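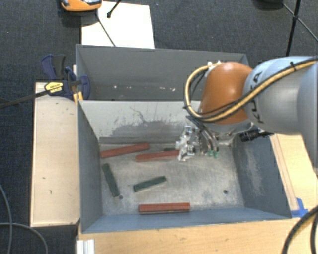
Rule 15

The rule book at Prallau was a gray binder, and when I was hired to revise it there were 232 rules in it. I was given a desk by the window, a login, and until the end of July.

My job title was standards writer. I had written standards for elevators and for commercial ovens, and before that I had written the safety cards for a ferry line. I had never written for robots. The manager said it was the same work. You find out what people do, you find out what they should do, and you write the shortest sentence that gets them from one to the other.

I started by reading. Rule 1 said that no person shall reach into a bin while the arm is enabled. Rule 2 said that the stop button shall be within reach of the person on watch. Rule 3 said that the person on watch shall watch. Those three were on the first page, alone, in large type. I left them as they were.

After that the book got worse. Rule 40 and Rule 112 both said how bins were to be clamped, and they did not agree. Rule 67 referred to a light tower that had been taken out before anyone on the floor could remember. Rule 90 was one word, "Gloves." I asked the senior operator whether it meant wear them or don't. She said it depended on the part, and that everybody knew that. I wrote it down as two rules.

Rule 15 said: If the arm fails to pick a part, the operator shall record the failure before any other action.

I had no trouble with the wording. It was clear and it had a verb. What I noticed was that the log had hardly any failures in it. The cell ran two shifts. It picked bars out of bins all day, and bars are not easy. They slide and they lie on top of each other, and they end up against the wall where fingers can't get around them. The company that bought the work was called Endel, and Endel received a report from us every month. The last report listed three failed picks.

I took a chair down to the cell and sat there for a shift.

The operator that morning was a quiet man who had been there eleven years. He nodded at the chair and went on working. The arm went down into the bin and came up with a bar, and went down and came up with a bar. Then it went down and came up with nothing. The fingers closed and opened again. It waited. The operator pressed the hold key, opened the gate, took a length of dowel from beside the bench, and pushed the bar a few inches out from the wall. He closed the gate and released the hold. The arm went down and came up with the bar.

"Was that a failure?" I asked.

"It got it," he said.

I asked whether he would write it down. He looked at the log screen and then at me. He was not rude about it.

"If I write that one down I'd have to write them all down," he said.

I stayed until the end of the shift and made a mark in my notebook each time the dowel came out. I won't say how many marks there were. The number ended up in a memo, and the memo caused trouble enough.

The next day I went to see the manager. I told her that Rule 15 wasn't being followed. She closed the door and asked whether anyone had been hurt. I said no. She asked whether Rules 1, 2 and 3 were being followed. I said yes, every time, he had put it on hold before he opened the gate and he had looked before he reached. She said in that case she was glad to hear it, and could Rule 15 be made more realistic.

"Realistic how?" I said.

"A failure could be when the part doesn't get picked at all," she said. "In the end."

I went back to my desk by the window and wrote it that way. If the arm fails to pick a part after assistance, the operator shall record the failure. It was a good sentence. It would have made the log correct from the first page to the last, and not one person in the building would have had to do anything different. I looked at it until lunch. After lunch I deleted it.

It bothered me for a reason that took me a while to find. On the ferries there had been a door that stuck. The crew all knew it stuck, and they knew to lift it and pull. No report ever said so. When I wrote the safety card I drew a picture of a hand pulling a door, because that was what the drawings showed. A new crew member pulled it for most of a minute during a drill. Only a drill, and he laughed afterward, and so did the others. I had drawn that card.

The arm was going to be copied. I knew that from the minutes. Endel was opening a site at Erau with more cells like ours, and the people at Erau would get our settings, our clamps, our binder and our log. They would not get the man with eleven years or his dowel. They would see three failures a month and they would staff for three failures a month.

I wrote the memo. I put the number in it. I said that the arm did well and that the people did well and that the log showed only one of these. I kept it to a page.

There was a meeting. The person from Endel was on the speaker. The manager read my number out loud, and there was a silence, and the person from Endel asked if the arm was broken. The manager said no. The person from Endel asked if it had been getting worse. The manager said there was no way to tell from the log. I thought that was brave of her, and I have thought so since.

Then the consultant from Papadakis spoke. Papadakis had installed the cell, and I expected him to argue. He said he had been asking for those failures for two years. He said you could not fix a grip you never heard about. He sounded tired. He asked what the stick was made of, and how long it was, and whether the operators pushed from the end of the bar or the middle.

I didn't know. I went down and got the quiet man, and he stood in the doorway of the meeting room in his safety glasses and explained. From the end, he said, if it was flat to the wall. From the middle if it was on top of another one, and then only a nudge, or they both went. The red ones were worse than the green ones. He didn't know why. The consultant wrote for a long time.

The new Rule 15 took me four days. The senior operator read every draft. She crossed out "shall endeavor to" and she crossed out "as appropriate." She said nobody on second shift was going to type a paragraph with the cell on hold, and she was right, so we got a button. It was a plain button on the post next to the gate. Press it, then pick up the stick.

The final text said: When the arm misses, press the button. Then help it.

The manager asked if "help it" was standard language. I said it was what they did.

For the first week the button was hardly pressed. The operators thought it would be used against them, and I could not write a rule that would make them think otherwise. The quiet man pressed it. He pressed it every time, with the side of his fist, and went on to the gate. After he had done that for several days and still had his job, second shift began to press it too.

By the end of the month the log held 471 misses. The manager printed the page and sent it to Endel with no cover note. Endel sent back a question about the clamps, and I remembered Rule 40 and Rule 112, and I went downstairs to see how the bins were held.

I finished the binder late, in the second week of August. It was thinner. Rule 67 was gone, along with its light tower. Gloves were for the cut bars and no gloves for the button. I put the stick in as a tool, with a length and a hook to hang it on, so that Erau would know to have one.

On my last afternoon I sat by the cell again. I had no reason to, the work was signed off. The arm went down and came up with a bar. It went down and came up with a bar. It went down and closed on nothing, and I heard the button, and then the gate.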